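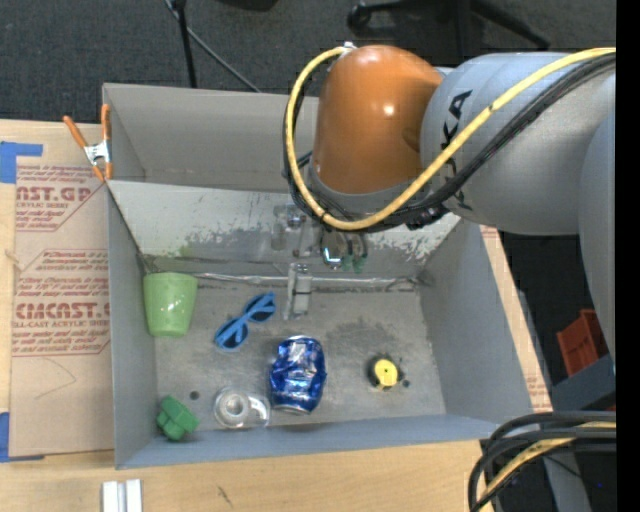 Words by the Drirnodeck night-shift writer, returns clerk and occasional storyteller
2022-09-11
4 min read

I'd done six years on the sorting bench at Vidis when they gave me the arm to look after. Look after, that was the phrase. I used to pick 584 bits and bobs on a decent shift, and now I sat on a stool with a clipboard and wrote down what it went for.

Sunglasses first, I'd have said. I always went for sunglasses first (they scratch if you leave them in with the cans). The arm hung over the bin with its metal finger right by the blue pair, and I caught myself leaning forward like my mum watching the snooker. Go on, then!

There'd been four of us on the bench in October. Two went over to Urier for an extra 50 a week, one retired, and I stayed because the bus stops outside. What I missed was the talking. You'd hold up some lump of green plastic and say what on earth is this, and someone would have a theory, and that was your morning gone. The arm had no theories.

So I started telling it mine. Quietly, at first. I told it the green thing was the foot of a very small Kongkaew bathtub. I told it the cup had been to sea.

Then the new lad from packing stopped behind my stool and had a good look into the bin.

"Doorknob," he said.

"Off what?"

He pulled up a crate and sat down.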